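Casual Game Design
Handout 5: Hidden-Object and Memory Games on Mobile Platforms

Module tutor: Samina Dhanial
Seminar leader: Cheuk-hei Ho

Purpose of this handout

This handout supports the fifth lecture of the module and should be read before the seminar. It deals with short games in which the player must remember where something is, or what order things came in, and then act on that memory. Such games are among the oldest on any platform. Students will be expected to apply the terms introduced below to their own prototypes.

1. The basic loop

A memory game has a showing phase, a holding phase and an answering phase. In the showing phase the player is given information, such as the faces of a set of cards or a run of coloured lights. In the holding phase that information is taken away. In the answering phase the player must use it.

Most of the difficulty of the game is set by the relation between these phases. Lengthening the holding phase by a second or two has a marked effect on young players and a smaller one on adults. Shortening the showing phase affects everyone, and is often felt to be unfair if it is done without warning. Students who have played Hoketti, the tile-matching game used in the first lecture, will recall that the showing phase is never shortened within a level, only between levels.

2. Load and level design

The number of items a player must hold at one time is called the load. A load of 5 is comfortable for most adults at a steady pace. A load of 7 is demanding and should not be asked for over long stretches of play. These figures assume that the items have no pattern. Once a player is able to group them, by colour or by position, the effective load falls and the level becomes easier than its designer intended.

Level order should therefore be tested and not merely planned. The set text for this week is the design diary for Latuheru, a game of buried objects with 332 levels. Its authors first sorted the levels by load alone, and found that players stopped in large numbers at an early level with a low load but a confusing layout. The final order was drawn up from completion times. Please read the section on re-ordering with care – it will be discussed in the seminar.

3. Touch input and the answering phase

On a phone, the answer is nearly always given by touch. This brings two problems that do not arise with a mouse or with physical cards. First, the hand hides part of the playing area at the moment of choice. Secondly, a touch may land between two targets, so that a player who has remembered correctly is marked wrong.

The second problem is the more serious. A memory game that punishes a correct memory loses the trust of its players very quickly. Targets should be generous and evenly spaced, and a touch that falls in a gap should be ignored. Where the playing area is crowded, a confirming second tap may be added, although this slows the game and is unsuitable for timed modes.
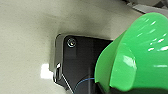
4. Feedback and scoring

Feedback should follow the answer within 300 milliseconds. A longer delay leaves the player unsure whether the touch has been received, and many will touch again. Sound may be used, but must never be the only signal, as a large share of casual play takes place with the volume off.

Scoring systems fall into two broad groups. In a streak system, as in Hadelis, the score grows with each correct answer in a row and returns to nothing after a mistake. In a banked system, points once won are kept. Streak systems produce higher scores among skilled players and shorter sessions among beginners. The choice between them should be stated in the design document, together with the reasons for it.

5. Seminar preparation

Bring a paper version of one memory level, with its load, showing time and holding time written on the reverse. Be ready to explain how a player might group the items, and what you have done to allow for this.

Groups working on the Lurkau brief should also bring their current level list. Cheuk-hei Ho will collect these at the start of the session and return them with written comments.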